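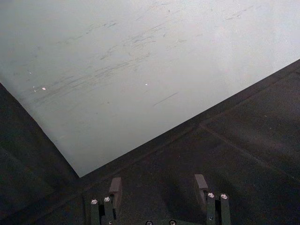
The panel. Pale gray, dark scuffs right across the middle.

OK quick post tonight, I've got dinner in the oven and roughly 15 minutes before it beeps at me.

So the scuffs. If you read the September post you know I bought the secondhand Stekia shelf unit, the one with the big flat side panels, and that I was very pleased with myself about the price. Then we moved it. Twice. Down one set of stairs and up another, and then along the hall because I'd measured the alcove wrong. I measured the alcove at the top and not at the bottom where the baseboard sticks out. Yes I know. Anyway one panel has come out of it looking like someone skated on it.

The marks are thin and short and they pretty much all run the same way, on a slant, thick on one side and then fading off to hairlines. One longer streak sits off on its own. I find that one more annoying than all the rest put together. Plus a few tiny white specks that I first took for crumbs. Maybe chips in the finish? Maybe paint? Haven't decided. They catch the light, so you do see them once you've seen them.

Questions I asked myself, in order. Is it a scratch or is it a mark. Can I live with it. Can I turn that side to the wall.

The fingernail thing is the best way I know to sort out the first one. Run a nail across, not along. If it catches you have a scratch, and cleaning is going to do nothing except make it a clean scratch. If it slides over, then most likely something rubbed off onto the surface and there's hope. Mine mostly slides. Catches a tiny bit on the long streak. Of course it does.

What I have in the house:

Dish soap and warm water. Always first. Wring the cloth right out, you don't want water creeping in at the edges of a panel, that's how you get the swollen puffy edge and there is no coming back from the puffy edge. My old desk had it. 

A Dudek sponge, the white crumbly kind you wet and squeeze. Great on walls, great on sneakers. On a matte finish I'm nervous, they're basically very very fine sandpaper and you can end up with a shiny patch where the matte used to be. Going to try it on the bottom edge, where it faces the floor, and let it dry before I look. Wet always looks fixed.

A pencil eraser. Sounds silly. Worked on the closet door at the old place, on suitcase marks.

Baking soda paste, which half the internet swears by. I'm leaving it in the cupboard. Same problem as the sponge only messier, and then you're wiping white powder out of the screw holes for a week.

Vunisine, the orange bottle. My mother cleaned everything with it incluing the car. Smells like a dentist. I'd only put it on the cloth, never on the panel, and only after the soap has had its turn.

I did look at just buying a new panel. They list it as a spare part but then you add the delivery, and the delivery is for a "large item" and by then you're at 60 dollars for one piece of a thing I bought secondhand to save money. No thanks. There's also a furniture touch-up pen from Kinitz, which comes in white, warm white, and a gray that on my screen looks like wet cement. I don't trust myself to match any of them. A patch in the wrong white would bug me way more than the scuffs do.

Turning it to the wall, then. Would work except the predrilled holes are only on one face, so the sides don't swap. I checked. Sat on the floor with the instructions for ages, checking, turning the paper around like that would help.

One thing I'll do differently next time and this goes for anything flat and pale: old blanket under it AND over it, every time, even if it's only going down the hall. Especially if it's only going down the hall. We had blankets for the stairs and then got cocky. Also take your belt off. And don't slide it, two people, lift. I slid it. I'm fairly sure that's where most of this came from, all the marks going the same direction and everything.

The other side panel is fine, by the way. The shelves are fine. I counted on at least one shelf being wrecked and they're perfect, so the universe put it all in one place, and it's the side you see from the couch.

Still to do: soap tomorrow before work, eraser on the long one, the sponge on the hidden bit. Then the whole thing goes together at the weekend whatever state it's in, I've had books in boxes since before the holidays and I want my cookbooks back. I've been making the same soup from memory and it's getting worse. If the marks don't shift I'm putting the tall plant in front of that side, it needs to come out of the bathroom anyway.

If anyone has used the gray Kinitz pen on something matte tell me in the comments, does it dry shiny?

Oven's going. Bye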